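Junham trail in peak season, quick thread before my battery dies. Booking stuff mostly. 1/
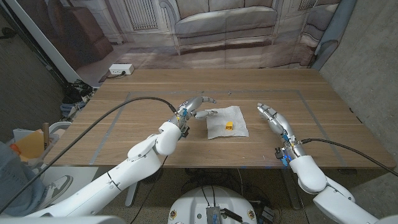

2/ day permits are capped at 1,000 in summer and the morning ones go first. I looked at breakfast, all gone till 1 pm. Book the night before at the latest, two nights if it's a holiday week

3/ you pick an entry slot when you pay. Miss it by more than 45 min and they send you back down to the ticket office. saw it happen to a family with a stroller, grim

4/ buses leave from Etiscombe, not from the park gate like the old map says. Last one back is 6:40. There is no later one, dont believe the board

5/ cable car is a seperate ticket. 700 one way, cash or card. We walked down and my knees are not speaking to me

6/ sleeping: Etiscombe is pricey in July and August. Stayed in Skutari instead, half an hour on the bus, room was fine, street loud until midnight

7/ top station is at 2,000 meters so bring a jacket even if it's boiling in town. Wind up there!!

8/ someone asked about Reddy. yes the lake is open, no swimming this year, the path on the east side is closed past the boathouse

9/ oh and bring your passport for the permit check. Photo on your phone did NOT work for us

10/ ok bus is here, will do food in Skutari tonight if the wifi holds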